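The Darwish Collection
Posts on the reopening of the works on paper rooms at the Turberg Gallery

1/ The Turberg Gallery is pleased to announce that its rooms for works on paper will reopen in July. The first display is drawn from the Darwish bequest, which came to the Gallery as 158 prints and drawings, most of them landscapes of the Taveo valley.

2/ The bequest spans two generations of artists who worked in and near the valley. Many were trained as engravers and took up watercolor only in the summer months. Their sketchbooks were kept whole by the family and have never been broken up for sale.

3/ Among the most admired sheets is Imema, Evening, a wash drawing of the river landing at Imema. It was long cataloged as a copy. Study of the paper and of the inscription on the back has led our curators to restore it to the hand of the original artist, and the label now says so.
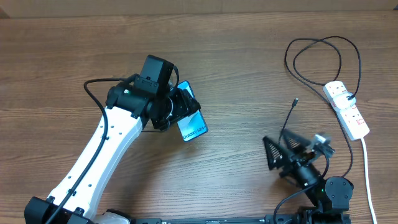 4/ Will the whole bequest be on the wall at once?
Light damages works on paper, and only part of the bequest can be shown at a time. The display will change twice in its first year, and sheets that have been on view will then rest in storage.

5/ Room 2 is given to the engravings. These include the large plate of the Taveo bridge in three states – the first without figures, the second with the ferryman, the third with the sky reworked from edge to edge. Visitors will be able to compare them side by side for the first time.

6/ The frames have been remade in plain oak to a pattern found on the back of an old exhibition notice. The former gilt frames date from a later hanging and have been kept for study.

7/ Readers have asked about the numbers printed beside each title. These are the Gallery's inventory numbers. Imema, Evening is number 663, and this is the number to quote when writing to the print room or ordering a reproduction.

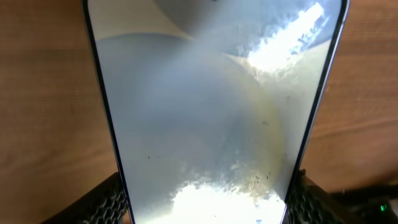

8/ Glazing was the subject of long discussion among our conservators. A wash drawing is a quiet thing, and its palest passages are easily lost behind a bright surface. Anyone who has looked at a phone with a blank screen, its glass milky with reflections and marked by smudges and specks, will understand the difficulty. The drawings will therefore be shown behind low-reflection glass, with the lamps set high and to the side. We ask visitors not to touch the glazing.

9/ The print room will receive readers by appointment from 2 p.m. Up to 12 sheets may be requested for each visit. Pencils only, please – ink and ballpoint pens must be left at the desk.

10/ A catalog of the bequest is in preparation and will be sold at the Gallery shop. Requests for group visits should be sent to the education office in writing, with the size of the group and the preferred hour.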